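Jarkex Help Desk – Kitchen and Supply Requests
Ticket: Fruit going soft in the shared kitchen, Malport office
Status: Resolved, watching
Category: Deliveries / Storage
Priority: Low

Opened by requester, 9:10 a.m.

The fruit from the Skitthorpe delivery is not lasting. We get one mixed box, it goes in the big bowl by the window, and by the third day the kiwis at the bottom are mush and something is leaking. Last time it got into the drawer under the bowl. Please either cut the order down or find out what is wrong with the supplier. Potatoes came in the same box again, which we did not ask for.

Reply from facilities, 10:25 a.m.

Thanks for reporting. A few things to check before we go to Skitthorpe.

1. Were any pieces soft on arrival?
2. Is the bowl in direct sun?
3. Are the potatoes being kept with the fruit?
4. Does anybody wash the fruit before it goes in the bowl?

Reply from requester, 11:40 a.m.

1. Not that I noticed. I didn't press every one.
2. Yes, from lunch until 4 or so.
3. Yes. There is nowhere else to put them.
4. Yes, I rinse everything and tip it straight in.

Note from facilities, 1:15 p.m.

Points 2, 3 and 4 are all worth changing. The bowl is also deep enough that the bottom layer carries everything else. Please do the following with the next box and report back. There is no need to buy anything, the steel tray in the lower cabinet will do.

Step 1. Empty the whole box onto the table. Cover the table first. The old posters are fine over the white cloth, they only need to catch the dirt from the potatoes.

Step 2. Put the potatoes to one side and keep them there. They go in a paper bag in the dark cupboard and do not come back to the fruit.

Step 3. Pick up the kiwis one at a time and check them all the way around, including under the sticker. Soft ones get eaten that day. Firm ones go on the tray with the pear and the lemon.

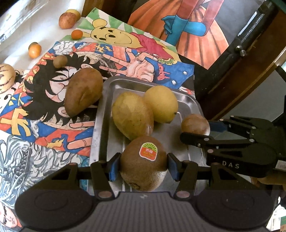 Step 4. Leave the small oranges off the tray until the end. They are easy to lose under bigger fruit and they are the ones that turn up moldy at the back of things.

Step 5. One layer only. If it doesn't fit in one layer, the order is too big and we will reduce it.

Step 6. Tray goes on the shelf away from the window. No rinsing until someone is about to eat.

Update from requester, next delivery

Did steps 1 to 6. It took longer than I wanted, mostly because of the potatoes, which were mixed all through the box. Two kiwis were soft and went at lunch. I asked Ren (the ordering system, for anybody reading this later) for the order history and it lists our box as "mixed produce, 2 layers". I think that is where the potatoes come from. The fruit-only box has its own code, 256.

Question about the tray. The rim is fairly low and the round fruit moves when the shelf gets bumped. Should I line it with something?
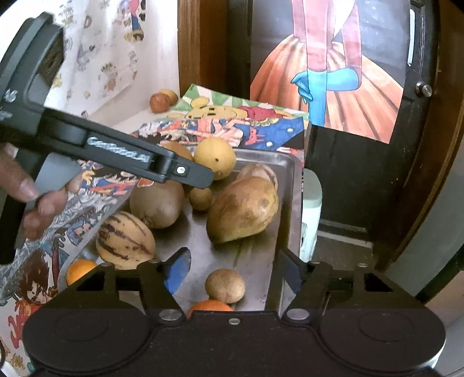

Reply from facilities

Code 256 is the right one, and I have changed the standing order in Ren. It comes to 80 a month where the mixed box was a little more, so no approval is needed. The kitchen budget for the year is 3,000 and this is well inside it. On the lining, a folded dish towel is enough. The metal is scuffed but that does no harm, so please don't put in for a new tray. Put the mango at one side with the narrow end pointing in, and let the round pieces sit against it. Check the mango first each morning – one with that many dark blotches should be tested with a thumb, and if it gives, cut it up that day. Wipe the tray when you change the towel.

Update from requester

Towel is in. Nothing rolls now. The mango gave a bit on the second morning and was cut up for the 10 a.m. break. The pear is still hard. Someone put a banana on the tray, which I moved to the hook.

Update from requester, end of that week

No leaks. One lemon left, one kiwi slightly wrinkled but fine inside. Potatoes from the old box are still in the paper bag and somebody should take them home.

Facilities, closing note

New box code is active from November. The deep bowl has been moved to the meeting room and is not to be used for fruit. Setting this to resolved and leaving it on watch for two more deliveries. If potatoes arrive again under 256, reopen this ticket and attach the delivery slip. Requests about the fridge shelf go in a separate ticket.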